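## 4. Recording a demonstration with the hand-held gripper

Read section 3 first if the gripper has not been paired with the Vollgate recorder. A new operator should plan on one Tuesday-length shift to get comfortable – the Simville team allows 60 practice runs before any are kept.

1. Clamp nothing to the table. The tool must be free to move in all directions.
2. Hold the gripper so the finger pads point away from you, and squeeze the trigger fully once to set the closed position.
3. Release it and wait for the short tone.
4. Press the thumb button to start recording.
5. Move toward the bag at a steady pace. Slow down before the pads reach the plastic.
6. Close on a fold, lift, carry the bag to the target area, and open.
7. Press the thumb button again to stop.

**Note:** Thin plastic bags shift when touched. If the pads miss, back off and try again in the same run. Do not use your other hand. 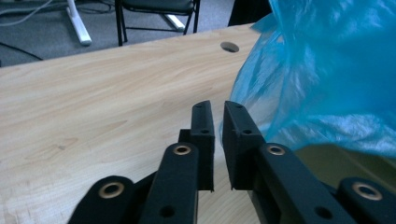
**How long should one run be?**

Keep it under 9 seconds for a single pick and place. Longer runs are saved, but the recorder splits them and the parts must be joined by hand (see 6.2).

After each run, check the file number on the recorder. It should go up by one. If it stays the same, the run was not stored.

**Caution:** Keep fingers and sleeves clear of the linkage arms while squeezing the trigger. The joints close with more force than the pads do.

Error 464 means the tool lost tracking. Put it back in the dock, wait for the tone, and repeat from step 2. Send repeat errors to Angeliki Balaskas with the file number.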